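About Dilto

Dilto builds small delivery and inspection robots for outdoor public places. Our workshop and office are in Dulstead. The robot we are known for is the Pusten, a slow four-wheeled machine that carries parcels and tools across campuses, parks and squares.

Most of our work is done outdoors, on large paved areas that we share with people walking and riding. Concrete slabs, curbs and glare are ordinary conditions for us, and so are bicycles.

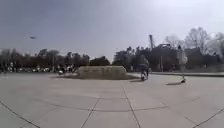

What went wrong in 2024

Anyone thinking of buying from us should know about the stop failure, so we keep the account on this page.

On Saturday, August 17, 2024, a Pusten on a delivery run in Dulstead did not stop when its operator pressed the remote stop. It kept going for 6 seconds, rolled off a curb and tipped over. No one was hit. The robot lost a wheel and its cargo lid.

We grounded every Pusten the same afternoon. The fault was in the radio link. When the signal was weak, the receiver held on to the last good drive command, and the timer that should have cut power to the motors was being reset by noise. We had tested that timer with the transmitter switched off. We had not tested it with a transmitter that was on and barely in range, and open squares are where that happens.

Aksoy, our name for the motor control board we design in-house, had the same weakness in 2 earlier versions. Both have been withdrawn.
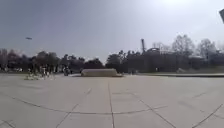 Photo: Dilto field team

What we changed

The stop circuit is now separate from the drive radio and has its own battery. If it hears nothing valid for half a second, the motors lose power and the brakes close. Software can't override it.

We also changed how we test. Each robot has to pass 500 stop trials before delivery, including trials at the edge of radio range. A person with a handheld stop walks within 3 meters of any machine that is being tested in a public place. If people or bikes come close, the run ends and starts over later.

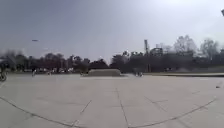 One customer told us that the new stop trips too easily, and that on a windy day with a poor signal the crew spent more time restarting the robot than following it. That is a fair complaint. We improved the antenna mount in response and left the half-second limit alone.

The Pusten went back into service in September, first on our own routes and then with customers. Owners of older machines can have the new stop circuit fitted at our workshop free of charge. 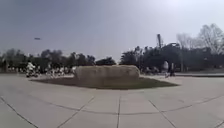 Open paving, with trees along the far side.

Reporting a fault

If a Dilto robot does something it shouldn't, press the red button on its lid and call the number printed beside it. Please leave the machine where it is and don't switch it back on. We log every report, including the ones where we find nothing wrong, and customers can ask for the full log at any time.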